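Snack box scheme promises less waste, but the sums are hard to follow

A scheme that packs snacks into reusable gift boxes is to be extended across Ikham before December, despite few signs that anyone has checked whether it does what it says.

Gandach, the firm behind it, sells a gift box that customers fill themselves from a mixed pile of small packets. The idea is that a sturdy box gets kept and used again, while the snacks inside can be picked to suit whoever is receiving them. The firm says 132 boxes went out in its first month and calls this "a turning point for gifting".

That seems a large claim for a modest number. Gandach was unable to say how many of the boxes had been used a second time, which is surely the point of a reusable box.

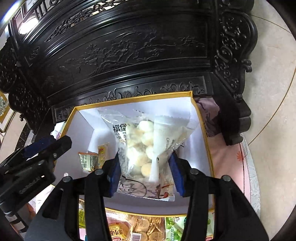
Then there is the matter of what goes inside. Puffed snacks come in clear bags that are mostly air, and they fill a box quickly. Add a few individually wrapped packets and the lid will soon be a squeeze. A shopper may feel generous handing it over, but the wrapping will all end up in the bin, however smart the container.

Gandach says its packing guide, drawn up with the Ovstead design studio, keeps "at least 70 per cent" of each box for food. It does not explain whether that means the food itself or the bags it comes in. Asked twice, the firm sent the same leaflet both times.

The price may also put people off. An empty box costs £30, with the snacks charged on top. A shop in Daly that took part in an earlier trial has since gone back to selling its snacks loose on the shelf, and told this site that customers liked the look of the boxes but mostly asked for a paper bag.

Gandach insists that demand is growing and that a smaller, cheaper box is being worked on. It gave no date for that, and no price. A report on the first month's sales has been promised to shops taking part, though the firm would not say if shoppers will be allowed to read it.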